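Culterau Youth Football — progress note for August, for the Konstantinidis fund

Quick one this month, I'm writing between sessions. Full accounts follow when Spyros sends me the van receipts.

Numbers first. 70 players registered across the age groups, up 8 on last month, nearly all of them in the under-12s. The under-16 girls still short of a full squad. Two have said yes but no signed forms yet so I haven't counted them.

Preseason went ok. Beat Drester away, lost at home to Clandesberg, drew the return match with a very late header from a corner. Defending set pieces is a worry and Despina Kyriakidis has moved one session a week over to it. She's also taken the under-14s until we find a second coach — three people asked about the job, one turned up to meet us.

Injuries: one ankle, one broken wrist (fell off a bike, not football). Ankle is back in light training. Wrist is out until the doctor clears it and his parents have the insurance form.
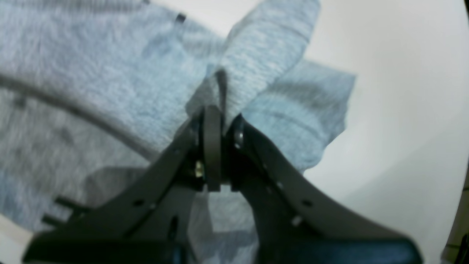 **Spending**

Goal nets and corner flags bought, $406 all in. That's under what we put in the plan. Would like to move the leftover to referee fees if you're happy with that, pls confirm by email and I'll change the budget sheet.

Travel is over. Clandesberg trip needed 2 vans instead of one, and fuel went up on top. Spyros Drakos drove one for free, which helped. We expect the same again for the away games in the first half of the season, so the travel line will probaly need another look.

Not spent yet: first aid course, floodlight repair. Electrician came out, wants to replace the whole switch box. Waiting on a second quote before I send you anything. Evening sessions have moved to 5:30 for now so we finish in daylight.

**Next**

- League fixtures out, first game home to Drester
- under-16 girls open session, flyers gone to both schools
- second coach — readvertise
- First aid course, need a date from the trainer
- team photos once the wrist is out of plaster, he's asked us to wait

Anything missing, call me after 8 in the evening, I don't hear the phone on the field.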